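Gustora gets a new planner, and it finally says why it stopped

Oct 27, 2021

So the release I've been going on about since August is out! Gustora, the motion planning package we build here at Famcombe, went up this morning with a rewritten planner core, a new log viewer and a pile of fixes I'm slightly embarrassed took us this long.

The big one first. The old planner would try a path, fail, and hand you back a single error code, which was 11 more often than I'd like to admit. Anyone who has used it on a real arm knows code 11. It covered a blocked path, a joint limit, a stale camera transform and (my favorite) a typo in the config file. The new version keeps every branch it tried and tells you which check threw it out, in plain words, with the time stamp next to it. I've been using it on our own setups for weeks and I don't want to go back.

We ran the old and new cores against the same 826 recorded pick requests before we let it out the door. The old one gave up on 119 of them. The new one gave up on 6, and all of those were poses the arm can't reach anyway, so I'm calling that fair.
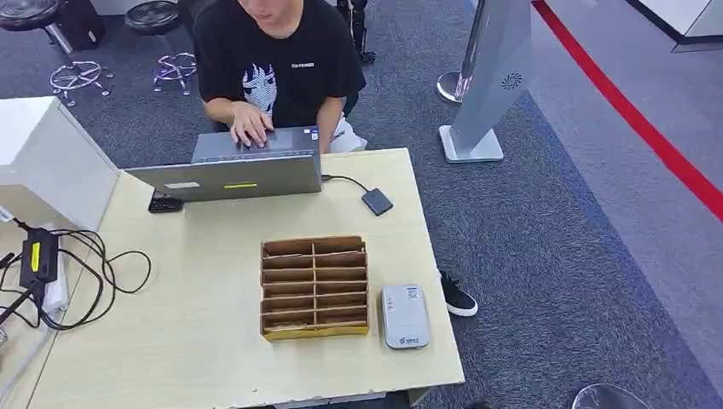
The log viewer runs on a regular laptop, no graphics card needed, and it opens a recorded session without you having to start the whole stack first. You can scrub through the perception output and the planned path side by side, and when the two disagree — which happens a lot with shiny parts — the mismatch gets marked on the timeline. It's a bit slow on long sessions. I know. We're working on it.

One thing to watch if you're upgrading: the config format changed. There's a converter in the tools folder, and it handled everything we threw at it except files with the old Barrientos gripper settings, which you'll need to move over by hand. It's a short job, but do it before you power anything up, please!

Support for the Bultden controller didn't make it into this one. The driver works on my bench and then drops its connection at random, and I'd rather hold it back than field the emails. It should land in the next point release, along with faster loading in the viewer.

Downloads and release notes are in the usual place, and bug reports go to the tracker.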